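May
Alina Pană

Ridimby open day, quick notes before I forget it all. Drove up Thursday, 100 km, rain the whole way, parked behind the footy club. Doors at 8, already a queue for the sausage sizzle.

Ridimby makes kids' sports uniforms, mostly for schools out west. Started in the cutting room with Eskil Berge, who's run it for years. Very loud. Band knives, stacks of polyester, earplugs handed out at the door (take them). He reckons offcuts are the big headache now that Dullis has stopped collecting. Some go for rags, rest in a skip.

Then sewing. Then finishing, my favourite bit, where Conceição Vilela talked us through elastic. Cheap stuff goes slack by winter term, apparantly. She likes a wider band and an extra row of stitching. Colour matters too, the orange fades fastest on the line. 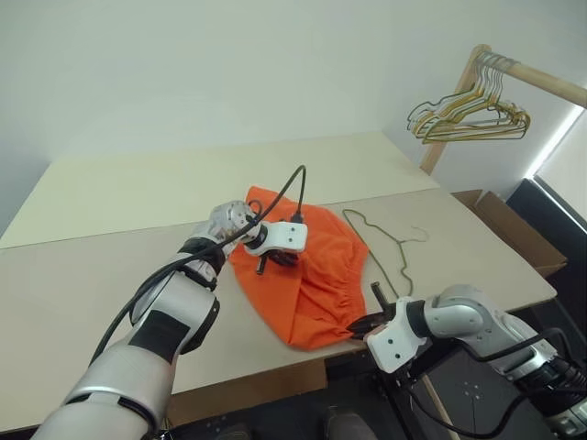
Orange garment with a gathered elastic waistband, on the table.

Asked about prices. 32 dollars for shorts, which the mums behind me had opinions on. Second-hand rack by the exit was better value, got 4 pairs for the nephews.

Tea was good, lamingtons gone by ten. Toilets a long walk, bring a brolly. Prirnard mill tour is next on the list, bookings thru the front office.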